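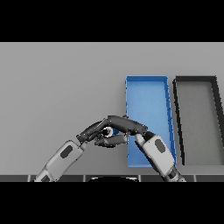

2/3/21

I set out in December to collect 1,057 examples of one small task in the simulator. The left arm picks up a little cylinder and takes it over to the blue tray. The right arm is there too, and its joint positions get saved along with everything else. I stopped at 229 last night and want to write down how it has gone so far.

Each example is me driving the arms by hand while the software saves the joint positions and the view from above. I call the setup Sketetti because the folder needed a name. It runs on my desktop machine, and the files go onto a second drive — I learned to do that after filling up the first one.

The early examples were not good. I was slow, I paused in odd places, and I corrected myself a lot. Loukia Chrysikopoulos looked through the first 100 with me and said the pauses were the real trouble. A model trained on them will learn to pause too. I threw out most of that batch and started again with a rule that once the hand starts moving toward the object, it keeps moving.

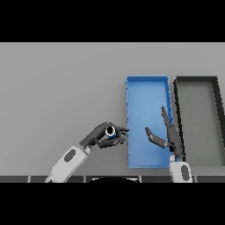 The second change was to vary the start. I had been leaving the cylinder in nearly the same spot every time. Now a short script moves it before each try, and I drive from wherever it lands. My pace dropped, but the trained model stopped reaching for the old spot when the object was somewhere else.

Thanasis Xenos suggested sorting the files as I go instead of at the end. I keep 4 folders: clean, usable, failed and unsure. The unsure folder is the biggest one right now, and I should go back through it before I record any more.

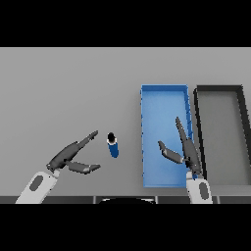
Do you keep the failed tries?

I keep all of them, but they stay out of training. They're handy when I want to check whether the model is making the same mistakes I did.

Next I'm going to retrain on the clean folder alone and compare that with clean and usable together. If the scores come out close, I'll loosen up on what I accept and get through the rest faster.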